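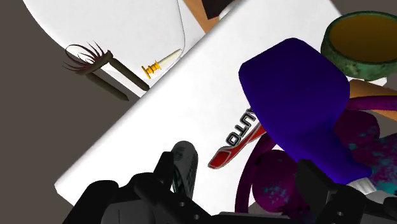

I've been running the Pliveck two-finger on our test bench since August, and it's the gripper I now reach for first when someone wants to know if a clutter pick is even possible. Before anything goes near real stock I put it through a simulated pile, viewed from right behind the fingers, and I've gotten picky about what goes in. A big plain white box is my favourite thing to throw at it – smooth, evenly lit, hardly any edges for the camera to grab onto – and then I like a heap of awkward stuff on top, like that soft-looking blue shape with the purple tube curling around beside it. If a gripper can get its fingers in close to a mess like that and I can still see what I'm doing, I'm interested.

## Pliveck two-finger parallel gripper

**Stock code:** 1476
**Price:** $1,134, pads included
**Ships with:** gripper, one pair of ribbed pads, coupling plate, cable, simulation model

### What I like

The ribbed pads! I was a smooth-pad person for years and I've come around. On cardboard and matte plastic they hold at a lower force setting than the flat ones I used before, so I'm not crushing cartons just to lift them. They slide off with a single screw, and I can swap a pair without taking the gripper off the arm.

The simulation model is good too. It has the real housing shape, not a couple of grey blocks standing in for fingers, so when the sim says I'm going to clip the edge of a bowl on the way down, I believe it. Kanyarat Nilsuwan built the model and still answers emails about it, usually with a corrected file attached.

### What bugs me

It's chunky. With the camera mounted close behind the fingers, the housing fills up a lot of the bottom of your view, and for small items near the palm you're working half blind. I ended up adding a second camera off to the side for anything shorter than a pop can. If your bins are deep and narrow, try the Drurkerell instead (more on that below).

The cable exits on the right and there's no option to flip it. On my arm that means a loop of slack that catches on the elbow if I get lazy with the cable ties.

### How it stacks up

I ran the same set of piles with three grippers, all on the same arm and the same Tukico controller, with some 10 tries per pile.

| | Pliveck | Drurkerell Slim | Dumitrescu soft three-finger |
|---|---|---|---|
| Flat boxes | Great | Good | Poor |
| Fruit and round things | Good | Fair | Great |
| Thin handles, brushes | Good | Great | Fair |
| Camera view past the fingers | Fair | Great | Fair |
| Pad swap | Quick | Fiddly | Send it back |

The Dumitrescu is lovely on produce, and if that's all you pick, stop reading and go get that one. It just can't get any purchase on a wide flat box. The Drurkerell is the one I'd call elegant, but its fingertips flex when you grab off-centre and I got tired of re-picking.

### Setting it up on a Tukico controller

1. Bolt the coupling plate on with the 4 screws in the bag. Snug, then a quarter turn.
2. Plug in the cable with the controller off.
3. Load the gripper profile and run the open/close calibration with nothing between the fingers.
4. Set your grip force low and work up. I start at the bottom of the range every time, even with boxes I know.

Older Tukico units need the firmware update first or the calibration hangs at the halfway mark. I lost a whole morning to that one.

### Spares and loaners

Ribbed and smooth pads are both in stock. Fingers are on back order, so if you're hard on them, get your name on the list now.

Myrtle Nguyen-Tran looks after the loaner kit and can send one out for two weeks, arm plate included – just tell her which arm you've got. Please send the little screws back with it.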